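Skirnomari Community Kitchen: January Walk-Through
Checklist with comments
Kitchen areas: baking room, prep counters, dry store, walk-in, dish area, back hall
Inspected by: Costel Dimitriou
Start: 6:40 a.m., before the first bakers came in

Marks used: OK, FIX (needs work, date to be agreed), WATCH (fine now, look again next month)

1. ENTRANCE AND BACK HALL

1.1 Exit door opens fully from inside: OK
Swings like a dream with the new closer. Big improvement over last fall, when you had to put a shoulder into it.

1.2 Hall clear of carts and boxes: FIX
Two flour pallets parked along the left wall. There was still room to get by, but the rule is the full width of the hall. Egan's driver leaves them wherever the light is on, so let's get a strip of floor tape down and show him where they go.

1.3 Emergency light test: OK
Held for the full 90 minutes. Very pleased with these.

1.4 Floor mats flat, no curled corners: WATCH
The one by the time clock is starting to lift.

2. BAKING ROOM

2.1 Deck oven door seals: OK
All three decks. Somebody has been wiping these down properly and it shows!

2.2 Oven gas shutoff reachable and labeled: OK
Label replaced. The old one had faded to plain white.

2.3 Extinguisher charged, tag current, nothing hung on it: FIX
Charged, tag current, apron hung on it. Apron removed. Please, folks, there are hooks.

2.4 Mixer guard and interlock: OK
Tried it several times on the 60-quart Arkwood. Lift the guard, bowl stops, every single time. I love how quick this one is.

2.5 Mixer emergency stop: OK

2.6 Oven mitts dry and free of holes: FIX
Four pairs fine, one pair worn through at the thumb. Thrown out on the spot. Order two pairs so we have a spare.

2.7 Flour dust on ledges and light fittings: WATCH
Ledges were great. The tops of the light fittings have a thin coat. Use the vacuum with the brush head, never the air hose.

3. PREP COUNTERS

3.1 Surfaces smooth, no chips or open seams: OK
Went along every edge with my fingertips. One tiny nick near the sink end, same as last time and no bigger.

3.2 Sanitizer at working strength: OK
Test strip read 200 ppm in both buckets. Spot on.

3.3 Knives stored in rack, none loose in drawers: WATCH
One bread knife in the spatula drawer. Otherwise perfect.

3.4 Finished bread kept apart from raw dough: OK
This was the item I worried about most last year, and the crew has really run with it. Baked goods have their own trays and their own stretch of counter.

3.5 Sesame and nut items labeled for allergens: FIX
The shelf cards are good and easy to read. What's missing is a card that travels with the tray when it goes out to the front. Sesame seeds get everywhere, so a tray that has carried seeded rolls gets washed before it carries plain ones. I'd like this sorted before the next open house.

4. DRY STORE

4.1 Everything at least 6 inches off the floor: OK

4.2 Heavy bags at waist height or lower: OK
The restack has made a world of difference. My back thanks you.

4.3 Shelf load plates visible: FIX
The Hernard unit is rated for 3,090 pounds across the whole run, and the plate is hidden behind a taped-up delivery schedule. Move the schedule. We're nowhere near the limit, but the number has to be readable.

4.4 Signs of pests: OK
None. Traps checked and dated.

5. WALK-IN AND DISH AREA

5.1 Walk-in temperature: OK
38 degrees on the door gauge, 37 on my own thermometer.

5.2 Inside release on walk-in door: OK
Had myself shut in for this one. Popped right open.

5.3 Dish machine final rinse: OK

5.4 Floor drain running freely: WATCH
Slow to clear after a full bucket, then caught up. Pull the basket and clean it this week.

5.5 Wet floor signs available: OK
Both out and in use. Terrific.

6. FIRST AID

6.1 Kit stocked: FIX
Low on blue bandages and burn gel. Some 2 dozen bandages would see us through to spring.

6.2 Burn poster up by the sink: OK

General comments
What a good visit. The oven seals, the dry store and the bread counter are all better than I have ever seen them, and most of the FIX items can be handled in a morning with a roll of tape and a marker. Start with 1.2 and 3.5, please. I'll stop by for those two and bring the bandages with me.

C. Dimitriou

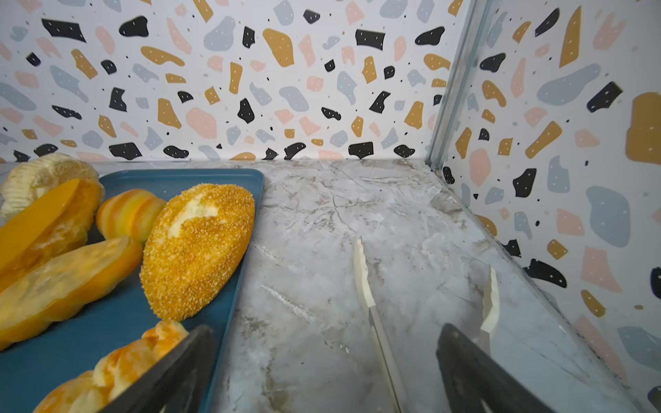 Item 3.5: sesame-coated bun on a tray with other breads.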